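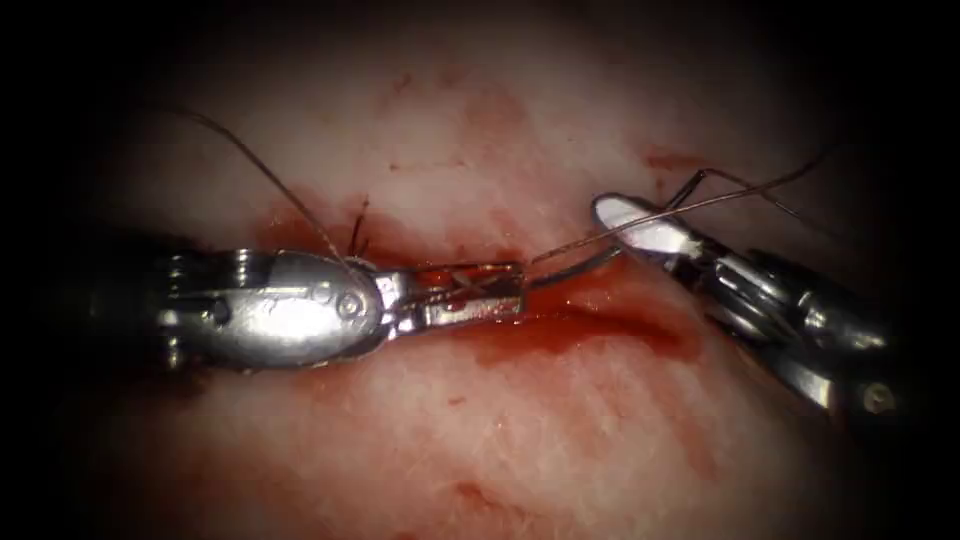
Fig. 1. Two robotic instruments over a shallow incision.

Week 4: Why the Wound Comes First in the Sovard Letters
Notes for Reading Illness, A. Mussa's section, 29 January 2006

Good to have so many of you back after the ice. I promised to write up what we talked through, and I've added a few thoughts that came to me on the drive home, so forgive the length.

We began with the word "patient," which comes to us from the Latin for suffering or enduring. Keep that older sense in your ear when you read Vaughn Blackwood's letters from the hospital at Clenby. He wrote 11 of them, and in the first three he hardly mentions pain at all! He talks about soup, the window latch, the man in the next bed who hums. The operation itself gets a single sentence, and it's in the passive: "I was opened on Tuesday." Several of you thought that was cold. I used to think so too, but on rereading I hear someone trying out a sentence to see whether it will hold his weight.

Compare the Escobedo diary, where the cut is described over and over, from every side, and the ward around it almost disappears. Same decade, a similar operation, and a completely different idea of what a reader needs to be told. Look especially at her verbs — she is nearly always the one doing something, even flat on her back.

Terms to know: illness narrative, case history, passive construction, bedside voice. We'll come back to "case history" in May when we read the Skullusitz casebook, so please don't throw these pages out.

For next time: read letters 4 through 7 and bring a response of 475 words. Pick one sentence where the writer steps away from his own body and stay with it as long as you can. The response is worth 20 points out of the 100 for the unit. If your copy is missing letter 6, I have spares in my office, just knock.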